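Tretano bottle-grasp set, README

Maintained by Abena Dramani for the Besgate robotics club. Last edited 29 June 2020.

Contents

The set holds 298 recorded grasps of household bottles, made by club members during the June sessions. Each grasp is one folder with the wrist camera stills, a joint log and a short text note. There are 51 different bottles, numbered in bottles.csv. Of the 298 grasps, 20 are marked "slip" in the notes and should be left out of training unless you want failures.

Wrist camera stills are stored as recorded. We did not crop or color-correct them, so expect glare on glossy plastic and some blur at the edges. Labels are at whatever angle the bottle was held.
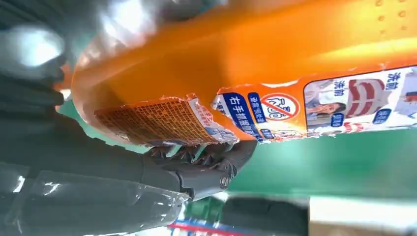 Wrist camera still, orange bottle with torn label, gripped from underneath.

Old and damaged bottles were kept on purpose. The first version of our detector, Lindico, leaned heavily on clean front labels and did badly on anything peeling. The column label_state takes the values whole, torn or none. Label text is in several languages, Chinese included – we did not transcribe it.

Splits

train.txt and test.txt list folder names. No bottle appears in both. The test list has 14 bottles, and please don't tune on them if you plan to enter the club's end-of-term round.

Known problems

Joint logs from the first session have no timestamps. Match them to stills by line order. Three notes are empty. The hand field is sometimes "R" and sometimes "right" – both mean the same.

Use

Free for school and club projects. Send corrections to Abena with the folder name and the line that needs changing.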